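Ticket: Celebrity profile pages showing wrong relatives
Product: Suvorum (entertainment desk build)
Status: Open, reopened twice
Priority: raised from Normal to High by reporter

Reported problem

The "Family" box on our musician profiles is pulling in people who are not family. The page for the singer Kistach lists a tour drummer as her brother. The page for the duo Cellilness gives both members the same mother, and they have never claimed to be related. We publish these boxes under our own name, so I would like them right before the awards coverage in February.

Reply from support

Thank you for the report. This is usually a caching matter. Please clear the page cache and republish.

Reply from reporter

Cleared and republished. The drummer is still her brother. I had doubts about the cache theory anyway, as the error shows up in the editor preview, and your own help page says the preview skips the cache. Please look at the relationship import.

Reply from support

We have rerun the import for 50 profiles and the results look correct on our side. Could you confirm?

Reply from reporter

Correct compared with what? I opened the Kistach page again at 9:40 and the drummer is now her half-brother. I would not call that progress. Cellilness now has no parents listed at all, which I can live with, but it looks as if the box was blanked by hand.

Also, please tell me what source the import reads. The field says "verified" next to every name. If that means a fan wiki, I want the word taken off.

Second symptom, same ticket

The gallery block in the lifestyle section drops its caption whenever the Family box is switched on. With the box off, the caption shows as it should.

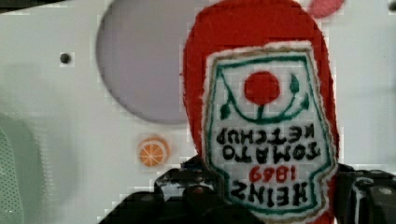
Soft toy ketchup bottle with a Heinz-style label, upside down.

With the box on, the caption goes and the photo stays. Same result in two browsers and on my phone. Support suggested on chat that the caption was too long. It is one line. A one-word caption vanishes too.

Reply from support

The gallery issue has been logged separately. On the Family box, our engineers found that the import treats any two people named in the same sentence of a biography as possible relatives, with a score. Anything scoring 70 or above is shown as verified. We have raised the cutoff and expect this to solve the problem.

Reply from reporter

So "verified" means "appeared in the same sentence." I'm glad to have that in writing. Raising the cutoff will hide some of the bad matches — it won't tell me which of the rest are true. Sharifi's page still names his manager as his stepfather, and that match survived the new cutoff.

What I'm asking for:

1. Rename the label. "Suggested" would do.
2. Keep suggested names off the live page until an editor approves them.
3. Send me a list of every profile where the box has been live. My own search found 170, but the search tool has its own problems (see my earlier ticket).

Workaround in use

Family box switched off across the whole music section, done Saturday. Relatives are being typed into the body text by hand, with a link to the interview or statement they came from. Captions came back on the gallery posts as soon as the box was off, so I don't accept that the two faults are separate. Please link the tickets.

Reply from support

Tickets linked. The label change is planned for the next release. Can we mark this one as resolved?

Reply from reporter

No. Planned is not released, and items 2 and 3 have not been answered. Leave it open.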